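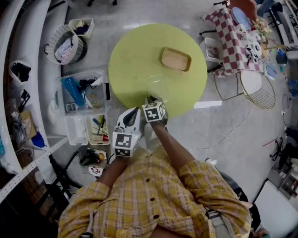

Noeline Pearce asked on the project page whether hand-held demonstrations can stand in for remote control at all, or whether the two sets should be kept apart. Her view is that mixing them hides which one a policy learned from. We kept them apart. Selatport holds only demonstrations made by hand, with a person working a gripper in each hand. The remote-control set is Grundier and has its own card.

Selatport: two-handed tabletop demonstrations

Contents
1,000 demonstrations of 52 tasks. Tasks are short and done at a table: moving a container onto a tray, putting a plate down on a tablecloth, opening a lid with one hand while the other holds the base. Each demonstration has head-camera video, a position track for each gripper, the jaw opening over time, and one line of text naming the task.

How the tracks are made
Both grippers carry a cube printed with black-and-white markers. Position is worked out from the marker faces visible to the head camera. When all faces of a cube are hidden, the track is marked as missing. We do not fill gaps. Hinds, the conversion script, can fill short ones if you want that, but the option is off by default.

Rooms
Recording took place in ordinary rooms with shelves, storage boxes and other furniture left where they were. Other people may be working at nearby tables, and their hands can show up in the video. Everyone recorded agreed in writing to release of the footage.

Known problems
Clear plastic containers are hard to see on the bright green tabletop. 114 demonstrations are tagged "clear_object" so they can be left out or tested separately.
The left and right tracks were swapped in 6 demonstrations in the July release. Warrick Paewai fixed these and the old files were removed.
Loose sleeves sometimes cover a marker. Look for short gaps near the start of a reach.
Task lines were written by more than one person, so "put" and "place" mean the same thing.

Splits
Train and test are divided by task. Do not compare your numbers with results from the July release, which was divided by demonstration.

Use
Meant for training and testing two-arm policies. There is no force data, so tasks that depend on how hard something is pressed are a poor fit — Cludine covers some of those.

Contact
Soon-im Hyun for the data, Britt-Marie Dahlgren for Hinds.

Last updated Wednesday, December 24, 2025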